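Teaching the CPU step by hand or by remote?
Woltville Robot Users Board > Teaching and demonstration

Started by hkaraca, 2020-02-17

hkaraca
We are setting up a bench for taking old desktops apart and putting refurbished parts back in. The arm does the handling, and we show it each job a number of times before training on the recordings. The job I'm stuck on is the processor: pick the chip off its holder, carry it over, set it in the open socket, let go.

So far I have 14 good demonstrations, all done by taking hold of the arm and moving it myself. Replays are fine up to the socket and then poor. The chip goes down slightly turned, or it lands on one edge. I'm wondering whether to throw these away and start again with the remote handles. Has anyone done both on the same job?

The current layout is in the picture, with the tower lying flat and the chip waiting on the printed plate at the left.
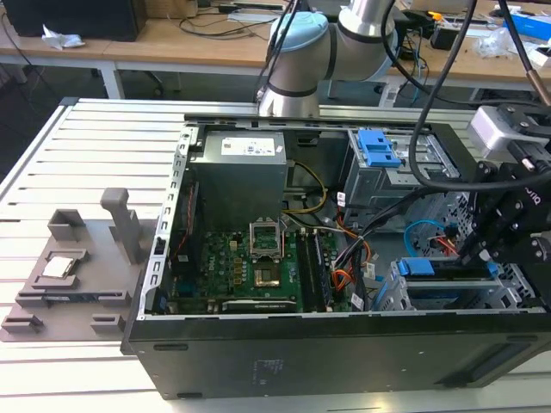

Bench layout for the CPU job, arm over the case, chip in its holder.

Scripts and plate drawings are on the Plavia share if anyone has access.

— Hacer

testa_i
Remote, every time. When you push the arm by hand you are leaning on it, and your weight goes into the recording. You also feel the contact through your own fingers and correct for it, and none of that feeling ends up in the file. With the handles you only have what the camera shows you, so you're working from the same thing the policy will have.

Nikolaidis wrote up a comparison on the old board, but I can't find it now. From memory the hand-guided set was quicker to record and worse at the last bit, same as yours.

Italo

yeji.ma
I don't agree with that as a general rule. I did memory modules both ways in November. By remote I was slow and jerky near the slot, and the policy learned to be slow and jerky near the slot. By hand I was smooth. The trouble with hand guiding for me was my arm getting into the camera view, and I fixed that by holding the arm further up.

If your chip lands turned, I would look at how it is gripped before I looked at how it was taught. A small turn at the pick is a small turn at the socket.

testa_i
Jerky goes away with practice. I tell new people to do 70 runs they don't intend to keep. You were judging remote control on your first week with it.

yeji.ma
Second week, but all right. 70 runs of practice is most of a working day on our arm and we share it with two other groups. Not everyone has that.

iseulha
Hacer, a few questions.

Is the tower clamped? I can't tell from the picture. If it slides a little between runs, the wrist camera should cope, but anything played back from joint positions won't.

Which camera views are you training on? The wrist one is close in when the fingers are down in the case, and I'd expect the drive cage and those loose cables to block a side view for part of the approach.

Do you start every run from the same pose?

hkaraca
Tower isn't clamped, it sits against a stop we screwed to the slats at the back. I'll mark the corners with tape and see whether it creeps.

Training on wrist and fixed camera together. The start pose is the same each time, within what I can manage by hand.

The lever and bracket on the socket are opened by me before each run. Closing them is a separate job and I haven't started on it.

ah-rin
Vary the start pose. If all 14 begin in one place, the policy has never seen what to do when it's a bit off, and over the socket it will always be a bit off. I'd do a block of runs where you bring the chip in wrong on purpose, stop above the socket, put it right, then lower. Keep those in the set. They did more for us than anything else when we taught the Trutska arm to seat connectors.

Also tie the cables back. The yellow and black bundle will sit differently every time you touch the case, and the fixed camera picks that up.

Ah-rin Ahn

testa_i
I'd leave the cables alone. Real machines come in with cables all over the place. If she ties them back she gets a policy for tidy computers.

ah-rin
She hasn't got the job working once yet. Get it working tidy, then untie them and record more.

yeji.ma
Agree with Ah-rin on the order. And please use a dead board while you're at it. The contacts in those sockets bend if you look at them. We wrecked 2 before we learned.

hkaraca
It's a scrap board, and the chip is scrap as well.

Ye-ji, you may be right about the grip. I went back through the recordings and in some of them the chip has already shifted in the fingers before it leaves the plate. The recess in the holder is a loose fit. I'll print a tighter one with a chamfer and redo the picks before I change anything else.

After that I'll do one set by hand and one set by remote with the same start poses, including the wrong-on-purpose runs. Is there a sensible number for each?

iseulha
Depends on the policy. One of our student projects recorded 1000 for a job easier than this and it was far more than they needed. I'd do a small set, train, watch where it fails, and record more of that part only.

testa_i
Log the gripper width in both sets. With hand guiding people often work the gripper from a button or a pedal, and it tends to close late compared with where the arm is. Check yours for that.

hkaraca
It's a pedal. Will check.

yeji.ma
Post the failures as well as the good ones, please. I've got memory modules to redo and would like to know about the pedal.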